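Foro Hogar y Limpieza > Tapicería > Limpiar y cuidar un sofá de cuero claro

ErickOgola
1 de octubre de 2020
Buenas tardes a todos. Perdonen si mi español no es perfecto, lo aprendí de adulto. Tengo un sofá de cuero color crema, de la marca Nornberg, comprado en julio de segunda mano. El vendedor me aconsejó darle crema nutritiva cada 14 días. Mi cuñada dice que esto es demasiado y que con un paño húmedo basta. 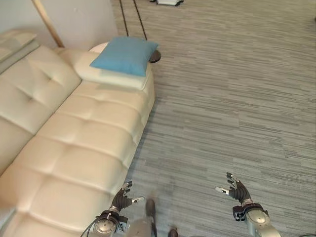

Mi duda principal son las costuras y los botones, porque allí se queda el polvo y no me atrevo a usar un cepillo. ¿Con qué frecuencia lo hacen ustedes?

marisol_t
¡Cada 14 días es una barbaridad! El cuero moderno lleva una capa de acabado y la crema casi no entra. Yo le doy dos veces al año y va perfecto. Para los botones, brocha de maquillaje, de las suaves.

tapicero_jub
No estoy de acuerdo con marisol. Dos veces al año vale si no hay calefacción cerca. Con radiador, cada dos meses. Y nada de toallitas de bebé, que he visto acabados arruinados por eso. Erick, ¿cómo es el respaldo? ¿Tiene reposacabezas?

ErickOgola
Gracias a los dos. Sí, los tiene. 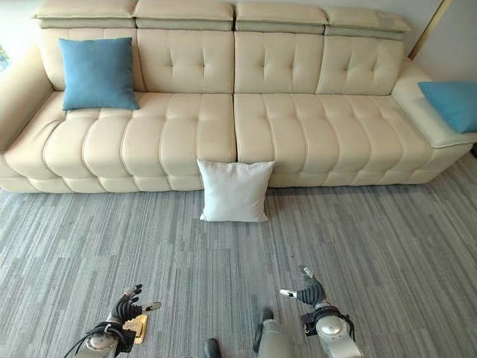 El respaldo con los reposacabezas.

El radiador está en otra pared, a unos pasos. La marca Castisard vende un frasco de 150 ml que, según la etiqueta, dura hasta 30 aplicaciones. Me parece mucho — pero quizás es verdad si se pone poca cantidad.

marisol_t
Ese no lo compres, deja brillo. El de Femham es más mate.

tapicero_jub
A mí Castisard nunca me dejó brillo, depende de cuánto se eche. Prueba primero en la parte de atrás y espera un día entero.

ErickOgola
He entendido: primero la brocha seca, después el paño apenas húmedo, y la crema solamente cuando hace falta.
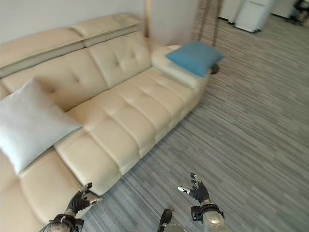 Me queda una pregunta sobre el agua. En mi barrio es muy dura y deja marcas blancas en los grifos. ¿Es mejor usar agua destilada, o exagero?

lolo77
Exageras un poco, pero una garrafa cuesta poquísimo.

tapicero_jub
Destilada, siempre.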